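Workshop > Hand tools > Holding and clamping > Clamp

Print this article | E-mail this article

Clamp

A clamp is a tool that holds something still while you do something else to it. I could stop there, as that covers most of it, but I've been asked to write the full entry and I do like clamps, so on we go!

The word gets used for dozens of different things, from the little spring ones that look like clothes pegs to the long bar clamps used on table tops. What they share is that they squeeze from two sides and then stay put when you let go. A vice does the same job, but a vice is fixed to the bench and the work has to come to it. You carry a clamp to the work.

Where the word comes from

English took it from Dutch or Low German some time in the late Middle Ages, and it's a cousin of "clam" (the shellfish, yes, which was named for its grip). In Britain you will also hear "cramp", mostly from older joiners. My first teacher, Attila Szilágyi, said cramp all his life and pretended not to understand anyone who said clamp. A sash cramp and a sash clamp are the same tool, so don't let anybody sell you one of each.
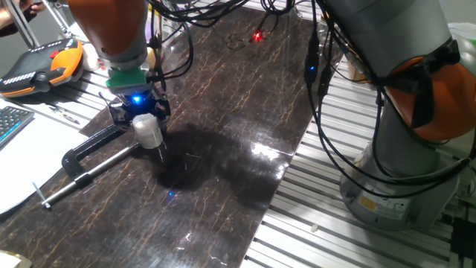

Wooden hand screws are much older than the metal sort in most workshops. They have two jaws and two screws, and you adjust them by gripping both handles and swinging the whole thing round like bicycle pedals, which feels ridiculous until you get the knack. I still use mine for anything tapered, as the jaws can be set at an angle to each other. Cast iron took over in the nineteenth century, when cutting a decent screw thread became cheap.

The G-clamp

Called a C-clamp in America, and more and more over here too. The frame is one stiff curved piece, a screw runs through one end, and the work is squeezed between the tip of the screw and the far end of the frame. It's slow to open and close, but for its size it will press harder than nearly anything else in the box. Size usually means the widest gap it will open to. The other number to look for is the throat depth, meaning how far in from the edge it can reach, and people forget that one until they're standing there with glue running down their wrists.

Most have a sliding bar through the end of the screw to turn it by. Please don't slip a length of pipe over it for extra force. Csaba Jakab and I bent one that way years ago, and it has never closed straight again.

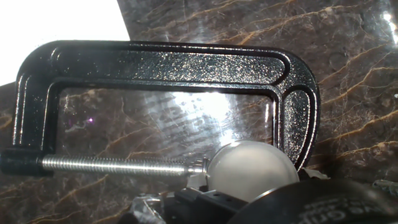
Bar and sash clamps

These have a fixed jaw at one end of a bar and another that slides along it, so one tool can deal with a matchbox or a bookcase. The sliding jaw tips slightly under load and bites the bar — a very simple idea, and it's why a drop of oil on the bar is a bad one. For gluing up wide boards I put 2 underneath and then more on top, working along, so that the pull is even and the panel doesn't bow. 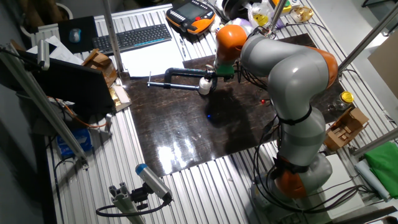 Pressure is where beginners go wrong, and I include myself. You want a thin, steady line of glue along the joint. If it pours out you've squeezed too hard and may have starved the joint. Put scraps of softwood under the jaws so they don't leave dents, and a bit of waxed paper under those or you'll be gluing the scraps on as well (ask me how I know).

Looking after them

Keep the threads clean with an old toothbrush and wipe on a little wax. Dried glue chips off metal fairly easily if you leave it overnight. Hang them up somewhere dry with the screws wound in a bit, and check the swivel pads now and then, as they drop off and roll under things.

See also: Vice; Holdfast; Glue and gluing; Workbench

Last revised 2019-02-01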